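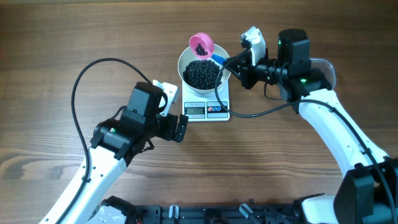 Wer früher drei Schalen in der Minute abgewogen habe, stehe jetzt daneben und drücke auf Quittieren, kam heute früh aus der Runde vom Packtisch, und ob das im Konzept von Bostura eigentlich als Entlastung geführt werde. Wird es. Seite 7, gleich unter dem Foto mit den lachenden Leuten.

Werkstattbuch, April, Eintrag nach der Frühschicht

Dosieren mit Schaufel und Waage, zwei Arme, Schale steht auf der Waage. Der rechte führt die Messschaufel am blauen Griff. Dunkle Kügelchen, also das unangenehmste Zeug, das wir haben: rollt, springt, liegt nie zweimal gleich. Von Hand merkt man beim Kippen, wann es zu viel wird, und dreht das Handgelenk zurück. Dafür hat der Arm bisher nichts Gleichwertiges. Er kippt, wartet auf die Anzeige, kippt nach.

Bilanz seit Beginn der Versuche laut Protokoll: 3.572 Portionen, davon fast 2.000 ohne Eingriff. Klingt ordentlich, bis man fragt, wer bei den übrigen eingegriffen hat. Das waren wir. Im Bericht an Purnent steht dafür »Aufsicht«, und Aufsicht kostet dort nichts. Ich habe verlangt, dass die Minuten extra erfasst werden, ab der nächsten Spätschicht, auf Papier, wenn Tisix bis dahin kein Feld in der Maske hat.

Was sich an den Plätzen schon geändert hat:
Die Pausen richten sich nach dem Nachfüllen. Vorher haben wir uns abgelöst, wie es passte.
Das Einlernen übernimmt immer dieselbe Person, weil sie es am besten kann. Zulage gibt es keine.
Am Packtisch wird weniger geredet. Kann auch am Lüfter vom Schaltschrank liegen.
Die Handgelenke tun weniger weh, das sagen alle, und das schreibe ich auch so hin.

Offen: Toleranz. Bostura rechnet mit Mittelwerten über die Charge, wir haften aber für die einzelne Schale. 19 Schalen lagen gestern außerhalb und wurden von Hand nachgewogen, mit einem normalen Löffel, in ein paar Minuten. Das Javier-Skript hatte sie als erledigt markiert - warum, konnte mir am Telefon niemand sagen. Ich lasse es bis zur Klärung abgeschaltet.

Zur Frage vom Packtisch habe ich keine gute Antwort gegeben. Versprochen ist, dass keine Stelle wegfällt. Geschrieben steht das bisher nirgends, ich frage noch einmal schriftlich nach.

Für morgen: Waage vor Schichtbeginn mit dem Prüfgewicht kontrollieren, Ersatzschaufel aus dem Lager holen, Liste für die Eingriffsminuten an den Platz hängen.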